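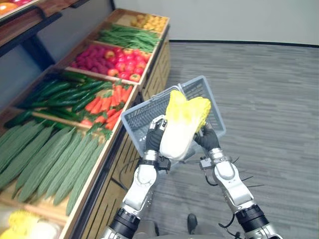 I've been driving the Jenditum with the folding cargo deck since September, and I'm the person here at Resten who nagged everybody to stock it, so read this page with that in mind. It's a cover and floor system for the back of a crossover or small wagon. One panel, three positions, no tools once the side rails are in. My own test was groceries. A whole napa cabbage standing up in a plastic shopping basket is the kind of thing that used to roll out and hide under my front seat, and with the deck in the middle slot it stays put on every corner between the store and my driveway.

So what do you get? The deck panel itself, two side rails, four rubber end stops, and a fabric bag for the rails if you ever take them out. (I never have. The bag is full of ice scrapers.) The top is a gray short-pile carpet and the flip side is a wipe-clean mat for boots, dogs and bags of mulch.

The low position sits nearly flush with the factory floor, so you keep all your height for a stroller or a big cooler. The middle one gives you a hidden space underneath, good for a laptop bag or the jumper cables. The top position lines up with the folded rear seats in most of the cars we sell it for, and wow, that flat load bay is nice! I slid a bookcase in by myself at 9 at night and didn't swear once.
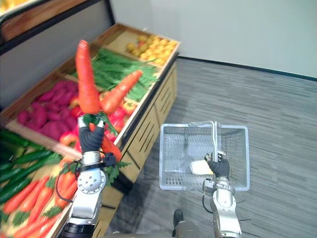 Now, fit. Radek Vávra does our measuring, and he's put the deck into 29 different models so far. Most needed nothing more than the standard rails. If your car has a subwoofer in the left wheel well, you'll want the short rail kit, which we'll swap for free if you tell us when you order. Cars with a spare tire that bulges above the floor only get the middle and top slots. Check yours before you buy, please, it's our number one return.

Putting the rails in took me 10 minutes, and I'm slow. You peel, press, and then leave the thing alone overnight so the adhesive can grab. Janka Tóth in our workshop likes to warm the trim with a hair dryer first on cold days and I've started doing that too.

Things I don't love: the handle is small if you wear gloves, and the carpet side hangs on to dog hair like crazy. There's also a light squeak in the top position on rough roads. A strip of felt along the rail fixed mine, and we now toss a strip in with every order.

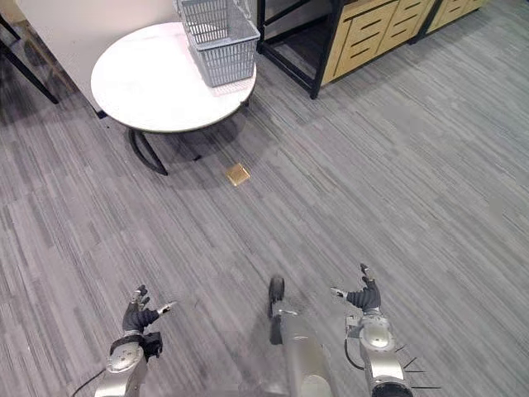 The deck is rated for 175 pounds spread evenly in the low position, and less in the other two, so look at the sticker on the underside before you load it with patio stones. Mine has done some 3,000 miles and the hinge still feels the same as it did out of the box.

Colors are gray or black. Black is usually in stock at the Mestthorpe store, gray comes from the warehouse and takes a few days longer. If you're not sure about your model, send us a picture of the trunk with the floor lifted and ask for Radek. He answers in the mornings.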